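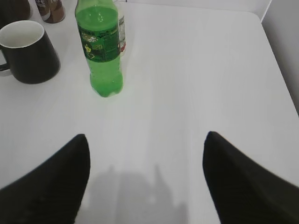 Table-clearing robots still slower than a person with a tray, trial finds

A four-month trial of robot arms doing kitchen and shop-floor chores has ended with the machines clearing drinks off a table well enough, stacking shelves badly and giving up on cloths altogether.

Grada, which runs staff canteens and small convenience shops, tried the arms at 2 of its sites until the end of July. Results were shown to staff and suppliers at a short briefing this morning.

The headline figure: 206 table clears attempted, 109 finished with no human help. The rest needed a hand at some point. Mostly a bottle nudged over, or the arm stopping and waiting for someone to come and press resume.

"It's fine. It's not quick," said Ilir Leka, who ran the trial for Grada. "One of my lot does a table while she's on her way to do something else. The arm does a table and that is its whole afternoon."

The arms were supplied by Tustusau, with software by a smaller outfit, Pridero. Both firms had people at the briefing. Neither would give a price.

Mugs a problem

Fizzy drinks bottles went best, according to the results handed out. Full ones, anyway. They stand up on their own, they're a decent width and they don't fold when gripped. Empties were worse as the arm squeezed too hard and then lost them.

Mugs were a headache. The arm can go for the rim or the handle, and kept changing its mind between the two. Dark mugs were harder than pale ones. Clear plastic was harder again, particulary when one bottle stood behind another and only a strip of it showed.

Nazar Kostiuk of Pridero said crowded tables were the main thing his team is working on now.

"Give it one bottle in the middle of a white table and it looks very clever," he said. "Put five things together in a corner and it has to choose which to move first. People don't think about that. They just reach in."

He said the newer version picks the nearest item with clear space round it and works inwards. It was only installed for the last 16 days of the trial, so it counts for little in the totals. Kostiuk said it did better. Leka said it did "a bit better".

Shelves and cloths

Shop-floor work was tried at one site only. The job was to pull older stock to the front and fill the gap behind. Cans were managed at a slow pace. Crisps were dropped from the trial in the second week, and cartons soon after.

Wiping down was meant to be part of it too. The arm could hold a cloth and could move it about, but had no way of telling whether a sticky ring had gone. Staff ended up going over the table again. That part was stopped early.

Nothing was said on breakages beyond "a few mugs". Asked how many was a few, Leka said he'd have to check.

Staff at the canteen site seem to have been mostly relaxed about it. Several asked at the briefing whether hours would be cut. Leka said no, not on these numbers, and that Grada had no plans to buy. He was asked the same thing again ten minutes later and gave the same answer.

What next

A second trial is being talked about, this time with the arm on a wheeled base from Xue so that it can get between tables by itself. In the first one it was pushed from place to place by hand, which took time and isn't included in the clearing figures.

Tustusau wants to start before Christmas. Grada says spring is more likley, and only for clearing. Loading the dishwasher was put forward by Pridero and turned down.

Kostiuk was asked when a machine like this might do the same job in somebody's home. He said he gets the question a lot and didn't want to give a year. Kitchens at home are smaller, messier and no two the same. A canteen at least puts its tables back where they were.

Full results go to Grada's site managers next week. The two test sites are back to trays for now.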